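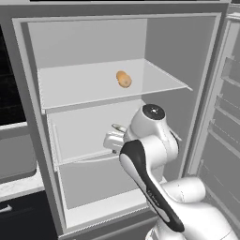
Kitchen task view, simulated: arm in an open refrigerator, potato on the glass shelf.

Ratiris Kitchen Episode Pack

Ratiris is a set of simulated kitchen episodes for training and testing arm policies. It was put together at Plunov to study one thing: how much a policy gains from a second camera view when the first one already shows the object. The pack comes with the episodes, the scene files and the scoring script used in our report.

What you get

362 training episodes and 136 held-out episodes, all rendered in the Mirau simulator. Each episode has synchronized views, joint positions, gripper state and a one-line instruction. Control rate is 20 Hz. Episodes are stored one per folder, and a loader for the Stan training code is included.

Method

We trained the same policy twice, once on the wide view alone and once with the close view added. Network size, learning rate and number of passes were kept the same. Both versions were then run on the held-out starts with a limit of 200 steps per run. A run counts as a success only if the object ends in the place named in the instruction and the gripper is open.

The close view is noisy as a training signal. Part of the time it holds very little apart from arm housing and whatever surface is behind it, and we left those stretches in. Earlier tests with them filtered out gave better training loss and worse behavior near shelves and door bins, so filtering is off by default. You can turn it on in the loader settings.

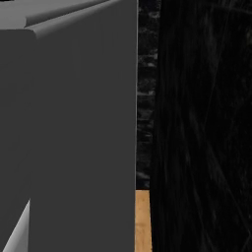

Adding the close view helped most on grasps under or beside a shelf edge. It made little difference on open counters, and on long reaches it was slightly worse than the wide view alone. The report has the full tables by task type.

Known limits

Lighting is even in all scenes. Refrigerator doors start open. There are no liquids or soft packages. We have not tested transfer to a physical arm and make no claim about it.

Requirements

A Mirau install and the current Stan release. The wide-only version trains on one graphics card. The two-view version needs more memory, or a smaller batch.

Contact for licensing and error reports: Edin Delić, Plunov
Page last updated January 23, 2021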